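The Zorus Treaty

The treaty was kept in a biscuit tin at the harbour office, and for most of my first year there I didn't know it existed.

I had been hired to do the accounts. The port of Gilov was small, but it had once been important, and there were a lot of old papers that had to be moved whenever the roof leaked. In February it leaked badly. I carried boxes down the stairs for a whole morning, and the tin was under the last of them.

The treaty was between the two trading companies, Zorus and Jimero. It ran to four pages. It said that Zorus would take two-thirds of the pepper from the islands and Jimero would take one-third, and that the cost of the fort and its soldiers would be split the same way. It said that neither company would hold court over the other's servants. Both sides had signed it, and both seals were still there, though the Jimero one had cracked across the middle.

I had learned about the two companies at school. We were taught that they had been enemies from the beginning, and that the killings at the fort were the sort of thing that happened between enemies. The treaty hadn't been mentioned.

I put it back in the tin and took the tin home on the ferry in my work bag, under my lunch.

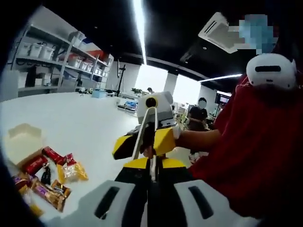 My father had worked for what was left of Jimero, back when it was a shipping line with three boats and a pension scheme. He read the treaty at the kitchen table with his glasses pushed up on his forehead. He read it twice. Then he asked if the harbour master knew I had it.

I said no.

"One-third," he said. "My grandfather always told us it was half."

He got up and put the kettle on. While it boiled he told me the story again, the way his grandfather had told it. There were 41 Jimero men in the fort the night they were arrested. They were clerks mostly, and a tailor, and a boy who looked after the goats. The Zorus governor said they had planned to take the walls, although the garrison was 200 strong and the clerks had three swords among them. They were questioned for eight days. By the end they had all confessed, and some of them had confessed to things the governor hadn't asked about.

The tailor was let go so that he could carry the news home. In my father's version he walked off the ship at Gilov and couldn't speak, and wrote it all down on the back of a sailmaker's bill. In the version at school there was no tailor.

"Which article is it?" my father said. "About the court."

"The ninth."

He found it and read it out loud. Neither company shall try, judge or punish the servants of the other. He put his finger on the line and kept it there while he drank his tea.

I went back to work the next day with the tin in my bag. I had meant to put it under the boxes and say nothing, but the boxes had been moved again and there was a man from Szabo in the upstairs room, measuring the windows. Szabo had bought the building. They had bought the fort as well, over on the island, and were going to turn it into a hotel with 100 rooms. He was friendly about it. He said they would be keeping the old names, the Governor's Terrace and so on, because guests liked a bit of history.

I asked what they would call the cellar.

He looked at his plans. "Wine storage," he said.

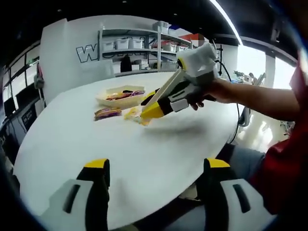 At lunch I walked out along the breakwater. It was cold and the tide was well out, and I could see the fort quite clearly, with scaffolding up one side. I thought about the clerks. I do the same job they did, more or less. I write down what comes in and what goes out, and I make sure the two columns agree. I had always assumed it was a safe kind of work.

There was a ledger in the same box as the tin, and I'd looked through it on the ferry that morning. It was the Zorus account for the year of the killings. Whoever kept it had a neat, upright hand. He had entered candles, rope and vinegar, and the hire of an extra guard. Near the bottom of one page he had entered 635 pounds of pepper, received from the Jimero warehouse, and in the column where the price should have been he had put a short line.

I knew that line. I use it myself when something has come in and I haven't been told what to call it.

When I got back, the man from Szabo was packing up his tape. He asked if there was anything in the boxes worth framing for the lobby. I said they were mostly receipts. He gave me his card and told me to ring if I found something nice.

I finished the quarter's accounts by five o'clock. Then I took two sheets of good paper from the printer tray and copied out the ninth article by hand, along with the page from the ledger, putting the short line where the clerk had put it. One copy went in an envelope to the newspaper. I folded the other for my father, and went down to catch the ferry.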